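Melton gripper sim: README / budget notes

Last updated: December
Print this page | E-mail this page

Working notes for the gripper purchase. Sim runs first, then we spend money. Read before you order anything.
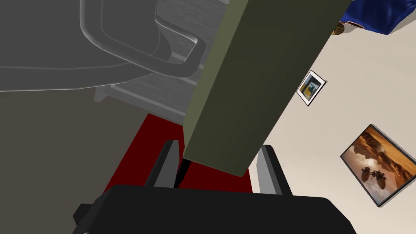

Budget covers 2 grippers, not 3. Spare fingers come out of the consumables line, ask before you touch it. Dunell quote is good until Friday. Bravo quote is lower but no mounting plate, and shipping is extra.

What's in here
- 67 sim episodes, block handling in furnished rooms
- wrist view only, no depth
- quotes folder (Dunell, Bravo)
- cost sheet, tabs are a mess, use the first one

Not in here: force data. Real hardware runs. Those wait for the purchase.

Lead time about 8 weeks from Dunell. Bravo wont commit. Plan on the longer one.

Still open
- does the Vastcombe site need its own controller? priced both ways in the sheet
- service plan, 2 years or skip it
- bench power, somebody check the breaker

Dont use the episodes to argue for finger width. Block sizes were picked for the sim, they are not our parts. Fine for checking reach and camera placement, thats what the budget ask leans on.

Old cost sheet is seperate, ignore it.

Shares: 2 | Comments: 0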